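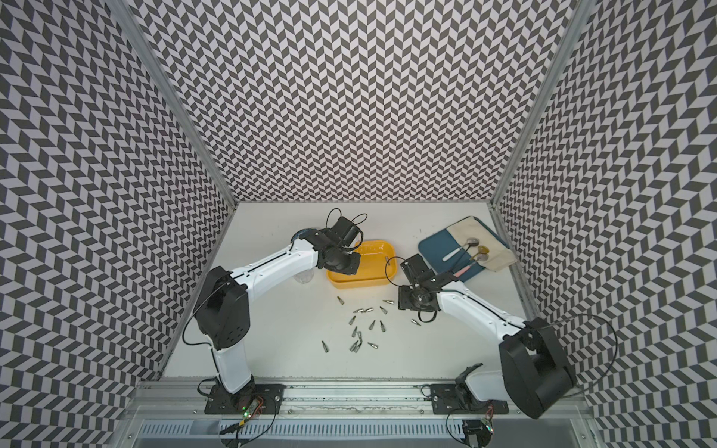

Filed under: Staff & Workplace > Meeting Minutes

BESELL TOOL SERVICES — JOINT WORKPLACE MEETING ON AUTOMATION
Minutes of the meeting held 02/09/2020, Arnus site, upper meeting room

Present: site management, bench staff from both shifts, staff representatives, training office.
Apologies: purchasing.

1. Minutes of the previous meeting
Approved with one correction. Item 4 should read "kit return," not "kit repair."

2. Sorting cell
Management reported on the two-arm cell set up for sorting screwdriver bits into trays. The work is still at the trial stage. Bits are placed loose on the white surface between the arms and are to be moved to the yellow tray. Bits lying across one another remain the hardest case, and the bench lead asked that trials keep using them as they fall, without spreading them out first.

Staff asked whether the patterned walls would stay. Management replied that they would, for the length of the trial.

3. Effect on bench work
The bench now sorts 2,000 returned bits in a normal week. Staff representatives stated that sorting is also the seated task given to people on light duties, and that its loss would be felt. Management agreed that no light-duty placement will be withdrawn before July, and that 14 hours a week of hand sorting will be kept at the Gosling bench in any case.

One member of the late shift said the inspection of worn tips should stay with people — a bit can be in the right tray and still be unfit to send out. Agreed. Inspection is outside the scope of the trial.

4. Grades and training
No change of grade is proposed. The training office will offer the Amby operator course to all 80 bench staff, in paid time. Representatives asked that places go by request and not by length of service. Deferred.

5. Other business
The noise of the compressor next to the break room was raised again. Facilities to reply in writing.

Actions
Management: written statement on light duties.
Training office: course dates to both shifts.
Bench lead: list of bit types for the next trials.

Meeting closed.

Shares: 14 | Comments: 0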